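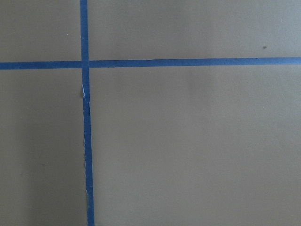 Section 4: Setting up your Jellitz bowling radar

You've unpacked everything and charged the battery, so now for the fun part – putting a number on your fastest ball! Set-up takes two people and a full-length net or pitch. The first time through it feels fiddly, but by the second session you'll be doing it while the batters are still padding up.

You will need:
the radar unit and its tripod
the display board and its two hooks
a measuring tape
four cricket balls of the same weight
the sync card from the front pocket of the bag

4.1 Placing the radar

1. Stand the tripod behind the bowler's arm, in line with middle stump at the far end. Seven paces back from the bowling crease suits most run-ups. Quick bowlers with a long approach will need you behind the start of their mark.
2. Raise the centre pole until the unit is level with the bowler's release point. For juniors this is a good deal lower than you'd think.
3. Tighten all three leg clamps, then the pole clamp.
4. Press and hold the green button until the light stops blinking.

CAUTION: Never set the radar up at the batter's end without the full back net in place. The casing is tough, but it will not survive a straight drive.

Note: If you can only set up off to one side, keep the angle as small as you can. The wider the angle, the slower the ball will read, and your bowlers will let you know all about it.

4.2 Pairing the display board

5. Hang the board where the bowler can see it on the follow-through.
6. Switch it on and wait for two beeps.
7. Hold the sync card flat against the lower left corner until the board shows 14. That is the default channel. If another net is already using it, press CH to move up to 18.
8. Bowl one gentle ball. A number should come up before it reaches the batter's end.

If the board shows 533, the radar and board are on different channels. Go back to step 7.

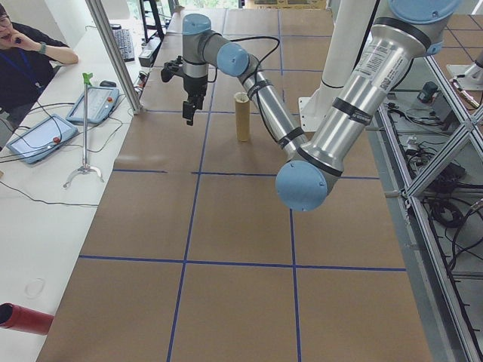
Blue tape laid in a grid on brown paper, with the arm above it.

4.3 Your first speed session

Now you're ready, and it really is brilliant to watch a group of bowlers light up when that first number appears.

9. Let everyone warm up properly with the board switched off. People strain for pace the moment they see digits.
10. Choose km/h or mph with the UNIT key, and stick with it for the whole session.
11. Enter each bowler's initials before their over. The unit stores the best ball and the average for the over.
12. Record six balls per bowler, then swap. Wides count for speed – a fast wide is still fast.

Note: Spinners are very welcome! Press MODE twice for the slow range, which picks up flighted balls that the standard range can miss. Marleny Agudelo, who helped us test it with her leg-spinners, uses the readings to work on changes of pace, and we love that idea.

CAUTION: Stop the session if a bowler complains of back, side or shoulder pain. Follow your club's limits on overs for young fast bowlers, and include these balls in the day's total.

4.4 Packing away

13. Save the session with the STORE key before you switch off.
14. Wipe the front of the radar with a dry cloth. Don't use sprays.
15. Lower the centre pole fully before folding the legs.

For using the radar outdoors in wind or drizzle, see Section 5.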